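Flidbridge Household Water Monitor

Supplied by Dasdale. Notes for buyers by Siwan Morris.

The Flidbridge is a small box that sits on a shelf and takes a sample of tap water or borehole water through a thin tube. It reads conductivity, cloudiness, acidity and temperature, and it keeps a record. We sell it mostly to people living near drilling sites, quarries and old landfill who have been told their water is fine and would like to see that for themselves.

I would buy one on that basis and no other. It will not tell you that a drilling company has spoiled your water. It does not detect methane, and it does not identify a single chemical by name. If a leaflet through your door says a home monitor can do those things, ask whoever wrote it which sensor does the work.

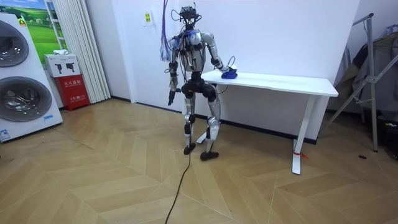
A change in conductivity tells you that something dissolved in the water has gone up or down. Heavy rain can do it. So can a water company switching you from one source to another, or a neighbour's new pump. You need a long run of readings from before any work starts, and most people ring us after the lorries have arrived. By then half the value of the thing has gone.

The memory holds 2173 readings. At the factory setting of 16 readings a day that gives you a little over four months, after which the oldest are written over. Drop it to 8 a day and you get twice as long, and for a private supply I can't see what you lose by it. The copy button is on the back, next to the power socket, where you will press it by accident at least once.

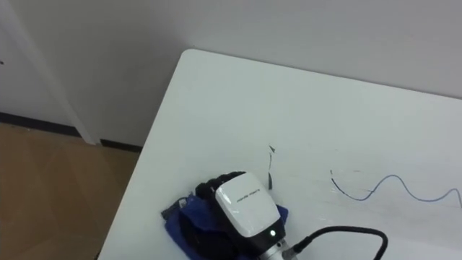
Accuracy is where I part company with the maker's brochure. It calls the readings "laboratory grade", a phrase with no fixed meaning that I know of. The conductivity cell is decent when clean. The cloudiness sensor drifts as scale builds up, and in hard water areas it wants wiping every Tuesday, or whichever day you will remember. The acidity probe is a wearing part. Budget for a new one each year, whatever the box says.

What comes with it:

Monitor and mains lead
Sampling tube and tap fitting
One acidity probe (fitted)
Two sachets of test solution
500 ml rinse bottle
Printed logbook

The logbook is the best thing in the packet. Write down the weather, any work you can hear or see, and the time. A column of figures with nothing beside it is easy to wave away at a public meeting, and it will be waved away.
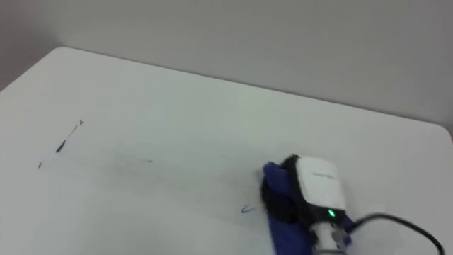
We are often asked about the Lukex add-on, which sends readings to a shared map. I have my doubts. The map shows a red dot whenever a reading moves outside the usual band, and a red dot looks the same whether the cause is a leaking well or a probe that somebody let dry out. Campaigners like it and operators complain about it – both for the wrong reasons. If you do join, keep your own copy of everything.

For anything you may want to rely on in a dispute, pay for a proper sample taken by an accredited laboratory, with the bottles sealed and signed for. Trajkovski bottle kits are listed under Sampling, though the laboratory will normally insist on its own, so check first.

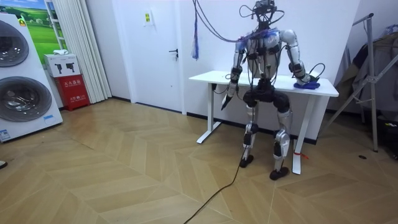
Warranty is one year on the box and none on the probe. The maker promised a replacement probe scheme last November and we are still waiting for the details. Returns are accepted if the tube has not been cut. Please don't cut the tube until you have measured the run from the tap, and then measure it again.

Contact Dasdale: use the enquiry form or ask for Siwan Morris | © Dasdale | Back to top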